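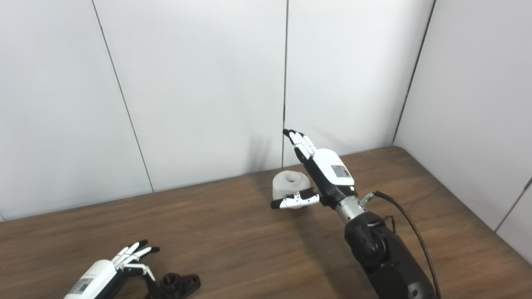 Rostyslav Prokopenko wrote to us that before he ordered the Bekell he had his work table against a painted wall for six years, and every winter he painted the wall again. With the panels he takes a damp cloth on Friday and the matter is finished. He also asked why we do not make the side panel for both ends. We do make it now, please see the options below.

Bekell Corner Work Table with Wall Panels
Maker: Maksymiv
Sold and delivered by Nallgate

The Bekell is a work table with a wooden top and its own pale wall. The panels rise from the far edge of the top, and one side panel turns the corner, so small parts cannot roll away behind the table and the wall of your room stays clean. It is made for people who work with their hands for many hours in one place: repair, assembly, sorting, packing of small goods, model making.

The tabletop

The top is medium brown with a visible grain. The streaks are different on every table and we cannot choose them for you. If you order two tables to stand next to each other, please write this in the order and Maksymiv will cut both tops from the same delivery of wood, when it is possible.

The surface comes oiled. We recommend to oil it again after the first two months and later once a year, usually in October when the heating starts. A small tin of oil is in the box. Light scratches can be sanded along the grain with fine paper and oiled again. Do not use kitchen cleaner with bleach.

The panels

The panels are off-white and matt. We tried a shiny white on the first tables for the Plurnbridge workshop, and the people there complained about the reflection from their lamps in the evening, so it was changed. On the matt surface you still see soft shadows, but the light does not come back in your eyes.

Between the panels there is a narrow dark joint. Some customers ask if the joint can be filled. Please do not fill it – the panels need this space when the air in the room gets dry or humid. Dust from the joint comes out with a soft brush.

Every panel can be taken off and replaced alone. You need a hex key (included) and one more person to hold the panel.

Measurements

Height of the tabletop from the floor: 696 mm
Depth of the tabletop: 600 mm
Height of the panels over the tabletop: 665 mm
Width: made to order, please give the width of your room at floor level and also at table level

Price

The table with back panels and one side panel costs $2,790. Delivery to the door is included. Carrying up the stairs is not included, but you can agree it with the driver for a small payment.

Options

Side panel on the left, on the right, or on both ends
Legs 60 mm higher, for work in standing position on a high stool
Cable hole in the tabletop, with cover (tell us the position in mm from the left edge)
Spare panel in the same off-white

Assembly

Two persons need one afternoon. Put the legs on first, then turn the table and bring it to its final place, and only then fix the panels. Start with the back panels and leave the screws a little loose until the side panel stands in the corner. When all joints look even, tighten from the middle to the outside. If your floor is not level, use the adjusting feet before you fix the panels. Later it is much more difficult.

Questions we receive often

Can I screw a shelf on the panels? Only a light one, and only on the back panels. The side panel is fixed at two edges and is not made for load.

Does the table stand without a wall behind it? Yes. In this case please order the rear braces, which are free but must be in the order.

Can I get the top in a darker color? Not at the moment. Maksymiv is testing a darker oil and we will add it to this page when we are satisfied with it.

Orders placed after Saturday, December 23, 2023 are made in the new year. For a drawing with your own width, write to the Nallgate office and attach a simple sketch of the room, by hand is fine.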